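3.2 Enclosure layout and acoustic measurement
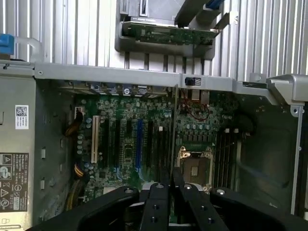
Figure 4. Interior of an opened desktop workstation tower lying on its side, with a metal crossbar spanning the chassis.

Noise complaints in shared offices are often traced to desk-side computers, yet most earlier work treats the computer as a single point source. We instead considered the enclosure as a set of coupled panels and openings. Towers of the general type shown in Figure 4 have long internal members that tie the side walls together, and the stiffness of these members affects how fan vibration reaches the outer panels.

Measurements were made at two office sites, Reinholz and Plovine. Reinholz is an open-plan floor with carpet tile and a suspended ceiling. Plovine is a converted mill with exposed brick and a much longer decay time at low frequencies. At each site the computer under test stood on the floor beside a desk, with the microphone at the seated ear position. Side panels were closed for all recordings.

Each recording lasted 400 seconds. The first part of every run was discarded to let fan speed settle under the Dolla load script, which holds processor use constant. A total of 674 recordings were collected, of which 487 passed the background noise check described in Section 3.1. The rejected recordings came mostly from Plovine, where street noise was present during the day. Later sessions at that site were moved to the evening.

Band levels were computed with the Vurisier toolkit using one-third octave filters. Tonal components were handled separately, as broadband averaging hides the blade-pass tone that occupants tend to report. Where a tone fell on the boundary between two bands, the energy was assigned to the lower band.

Panel vibration was recorded with four accelerometers attached with wax to the outside of the closed enclosure. Sensor positions were kept the same across sites and were marked on the panel before transport. Coherence between panel vibration and sound pressure at the ear position was then calculated for each run. Bands with low coherence were kept in the data set but left out of the regression in Section 4.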